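Tea table reset this morning, before Luminița Voicu comes over at 4! I love this job way more than I should. 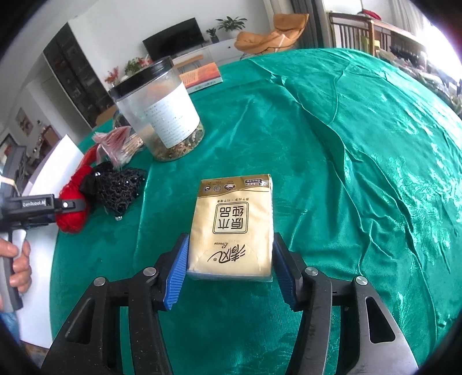 The teal satin cloth stays. It wrinkles if you so much as look at it, but the woven flowers catch the light and I'm so happy every time — no regrets.

Tissues get a spot people can reach from any chair. Round table, so everyone's close anyway!

The tall jar with the black lid lives toward the back with the book. Red bundle and pink-and-white fan can stay near it, they're too pretty for a drawer.

Next up, watering the plants by the TV!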